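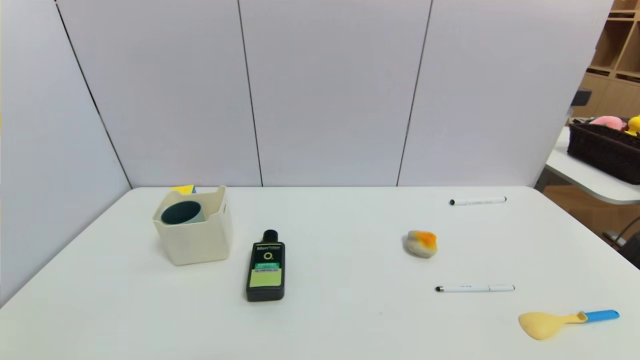 How often should you clear out the drawer, box or tray where all the odds and ends land?

Every 3 months suits most homes, and if you keep on top of it the job takes less time than a cup of tea.

I came to this late in life. For years I had a kitchen drawer that wouldn't open past halfway (a potato masher was wedged in it, I think, though by the end I'd stopped looking), and I'd just post things in through the gap and hope for the best. Then one July I needed the little key for bleeding the radiators, couldn't find it, bought another, and found two of them when I got home. So I sat down on the kitchen floor and sorted the lot, and I've been a bit evangelical about it ever since!

What you need

A clear surface, a bin bag, a damp cloth and a few small containers. Please don't go shopping for the containers first. I did, and came home with a set of Omden drawer trays that were all a finger's width too tall. Anything open at the top will do: ice cream tubs, a shoebox lid, the bottom half of a cereal packet.

Step one: tip it all out

Yes, all of it. It's tempting to pick through from the top, but you only ever get rid of the top layer that way, and the good stuff (and the horrors) is underneath. Put an old sheet down if you're precious about your table. Wipe out the drawer while it's empty and leave it open to dry.

Step two: rubbish first

Go fast here. Dried-up pens, takeaway menus, instruction leaflets for things you no longer own, perished elastic bands. Scribble with every pen before you let it back in. Old batteries mustn't go in the bin bag, so pop them in a jar and take them along next time you're at a shop with a collection point. Same goes for old phones and dead chargers, which our tip takes in the small electricals skip.

Step three: make heaps

Keep the heaps broad. I use eight and no more:

Pens and pencils
Tape, glue and string
Batteries that work
Keys
Tools
Cables
Candles and matches
Money and stamps

I once tried to be cleverer and split the cables by type, and within a week I'd given up and they were all back in a knot. A broad heap you'll keep to beats a fussy one you won't. If something doesn't fit any heap, ask yourself which room you'd walk into to look for it, then take it there.

Step four: deal with the mystery bits

Everyone has them. Single screws, a plastic hook, half a hinge. Put them in an envelope, write the month on the front and shove it at the back. If you haven't opened it by the next clear-out, off it goes. I have regretted this precisely once, over a shelf peg from a Tosh bookcase, and a bit of dowel did the job.

Step five: put it back, with a gap

Things you reach for daily go at the front, and anything heavy goes at the back so it doesn't slide forward when you pull the drawer. Leave one container empty. It'll feel wasteful, but that's where next month's clutter is going to land, and you'll be glad of it.

Measure the inside height of the drawer before you choose containers, and take off a little for clearance. Mine is roughly 100 mm, and anything with a lid catches on the frame.

Keeping it going

I've got a reminder on my phone for eight in the evening, and I do the drawer with the radio on. If you share the house, label the containers with masking tape. Masking tape peels off cleanly when you change your mind, and you will change your mind. I've moved the stamps four times.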